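Good news for anyone who's ever hummed an old carol and wondered who first wrote it down: the Darkby songbook is going on show again! I had the email from Edeltraud Steiner this morning and I've been grinning at my desk ever since (the marking can wait).

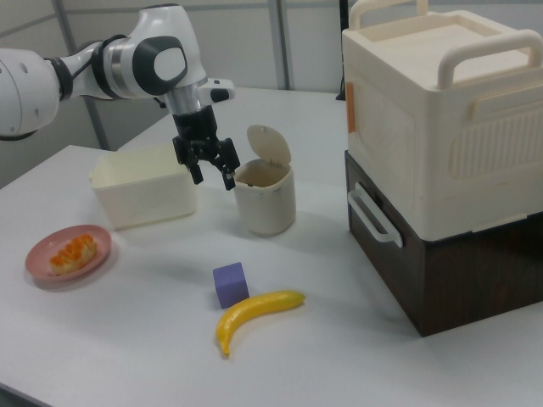
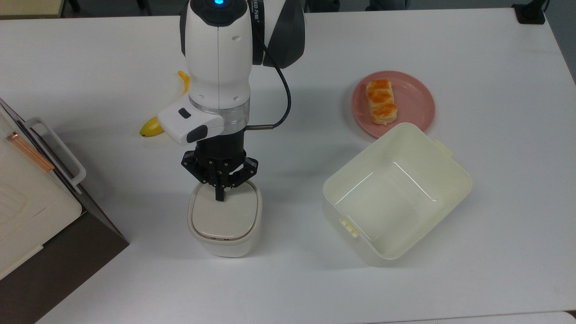

If you haven't met the Darkby book, it's a scruffy little thing, 13 leaves, copied by at least two people who clearly didn't agree on how to spell "maiden". Most of it is carols with English verses and a Latin burden, plus a drinking song someone has tried to scratch out. It's been tucked away in the Wirnari Library since the reading room closed for repairs, and I'd more or less given up on seeing it before I retired.

It goes on display from Sat 24 April, in the long gallery upstairs, and stays until the end of May. Entry's free. They'll be turning the page halfway through the run, so if you're keen on the shepherds' carol on leaf 2 you'll want to get in early – that's the one with the lovely refrain about the cold hill and the warm hay, and the red initial that somebody's coloured outside the lines.

Edeltraud has also finished her new edition, which I've been pestering her about for years. It's coming out with Estard in a run of 600 copies, with the Middle English on the left and her own plain version facing it. I've read the proofs and there's plenty in there I'd like to argue with. She takes "lemman" as "sweetheart" every single time, even where the speaker is plainly talking to Christ, and I reckon "beloved" would sit better. But her notes on the handwriting are terrific, and she's printed the scratched-out drinking song in full, which made my week.

She's giving the Srivastava Lecture to go with it, on how carols moved between the church and the kitchen. I don't have a time for that yet. I'll post it when I do, and if anyone's driving over from the coast and has a spare seat, please give me a yell!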